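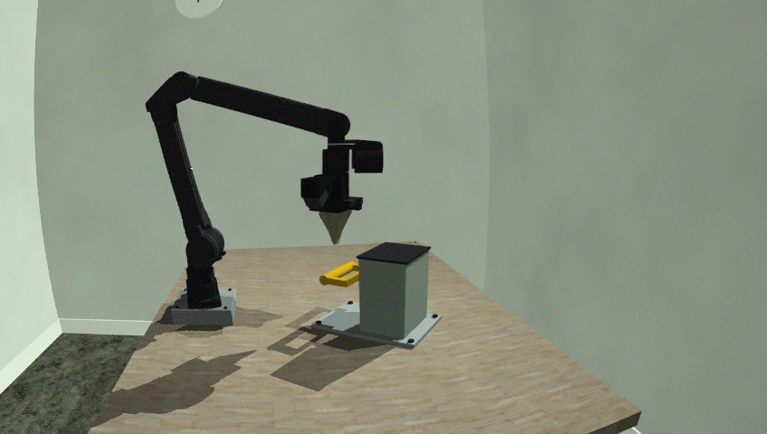
Choosing fingers and a controller mode for a sideways handle pull

Posted in June by Nosipho Oosthuizen

I'm trying to decide between two sets of fingers for the same arm and would like to hear from people who have run this sort of comparison in simulation. The task is simple enough. A box with a black lid is bolted to the table on a flat plate, with a yellow loop handle sticking out of its side towards the arm. The arm starts with the gripper pointing straight down, a little up and to the left of the box. It has to come down, get hold of the loop and pull it.

The two candidates are the Tulteck tapered fingers, which narrow to a small tip, and the Plikuvel flat pads, which are the same width all the way down. I have the models for both and can swap them without changing anything else. The physical arm isn't due until later, so for now everything is in the simulator.

So far I've run 641 attempts with the tapered fingers and position control. 166 of those failed. Most of the failures look the same to me. The fingers close on the loop properly, then as the arm starts the pull the loop slides down towards the tips and comes out. A smaller group never get hold of the loop at all, and I put those down to the approach coming in too close to the side of the box.

I haven't run the flat pads for a full batch yet. I did a handful by hand and they held better in the pull but caught on the box twice on the way down. There isn't a great deal of room between the loop and the box.

My controller is the stock Molefe one. It offers plain position control and a compliant mode with six stiffness values, and I've left it on position control because I don't know what to put in for the stiffness. The policy sends targets 22 times a second and the controller fills in between them.

What I want to know:

Is it worth running the full batch with the flat pads, or is the slipping more likely to be a controller problem that would show up with any fingers?

If I do go to the compliant mode, do I need to redo the tapered batch as well?

Does the camera position matter for this comparison? I have one fixed view looking across the table and could add one on the wrist.

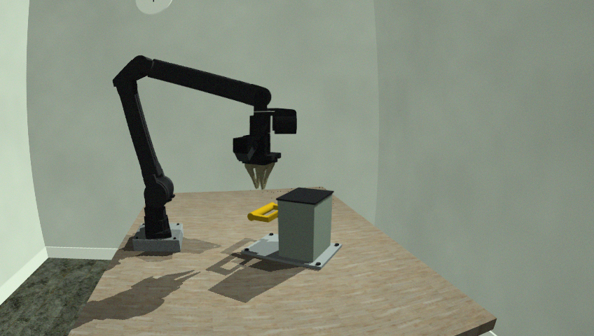 One more detail I should have put at the top. The box and the base of the arm don't move between runs. Only the starting joint angles change, and only by a small amount. If that makes the numbers less useful I'd like to know now, before I spend another night on it.

greyhen_robotics

Run the flat pads, but sort the controller out first or you will be comparing two things at once.

What you describe sounds like the arm and the handle disagreeing about the path. If the handle turns or slides along a fixed line and your wrist is being told to go along a slightly different one, position control will keep pushing towards its target and the error has to go somewhere. With narrow tips it goes into the grip. Wide pads will hide that for longer, so you would see a better score and carry the fault over to the real arm, where it will show up as a tripped joint.

Check it before changing anything. Log the contact force on both fingers during the pull, along with the gap between the commanded and measured wrist position. Take ten failures and ten successes. If the sideways force climbs steadily until the loop comes out, it's the path. If the force stays low and the loop creeps out anyway, it's grip, and then you should look at closing force and the friction value on the tips. People copy the friction value from an old project and never look at it again. I did this for most of a winter.

On stiffness, start with the direction of the pull stiff and the two directions across it soft, perhaps a fifth of the value. Leave the rotations fairly stiff to begin with. If the wrist droops, you've gone too soft on the vertical. Change one value at a time and do short batches until it settles.

Yes, you have to redo the tapered batch. Otherwise you have tapered with position control against flat with compliant mode, and no way to say which change did the work. Four batches would be the proper way to do it: both fingers, both modes. Use the same list of starting joint angles for all four and save that list in a file. If you let each batch draw its own, you need a lot more runs before a small difference means anything.

Keeping the box in one place is fine for a first comparison. It does favour whichever fingers happen to suit that one approach. Once you have a winner, shift the box a few centimetres each way and turn it a bit, and see whether it still wins.

Marl

I used the Plikuvel pads on a drawer task last year. Good grip, but too wide for tight places. We ended up going back to narrow ones and wrapping the tips.

Would just get the wrist camera.

t_bracken

I agree with greyhen on the four batches. I'd argue a little on the camera.

If your policy only reads joint angles and the handle position straight from the simulator, the camera makes no difference to the result and you can leave it until later. If the policy works from images, it matters a lot and it isn't the same question as the fingers. From a fixed view across the table you can judge the height of the tips against the loop quite well. Judging how far in front of or behind it they are is harder. That could account for your smaller group, the ones that never get hold of it.

A wrist view helps with the last part of the approach, but wide pads block more of it than tapered ones do. We compared wrist mounts using a Skinda bracket in the model and had to tilt the camera before the pads stopped covering the thing we were trying to grip. That took more than 2259 runs across all the mounts, far too many, and the first few hundred would have told us the same.

So I would keep the single fixed view for all four batches, choose the fingers, then add the wrist camera as a separate change with its own batch.

For the pads catching on the box, try changing the approach before you give up on them. Come down further out from the box, on the arm's side of the loop, then move in level. You can also turn the wrist a quarter turn so the pads close from above and below the loop instead of going down between it and the box. That needs the whole hand to tip over, so check the elbow has room and that you aren't near a joint limit at the end of the pull. Tapered fingers will probably be happy with either approach, so use the same one for both sets.

Put the failures into two columns as well, missed and slipped. Your 166 is one number at the moment and the two kinds need different fixes.

Nosipho Oosthuizen

Thank you all. The policy does use images, so the point about depth is useful. I've logged forces on a few of the old failures and the sideways force does climb before the loop comes out, in all but one of them. I'll set up the compliant mode first and run the four batches from a saved list of starts. The friction value on the tips was also still at the default, so I've got that to look up.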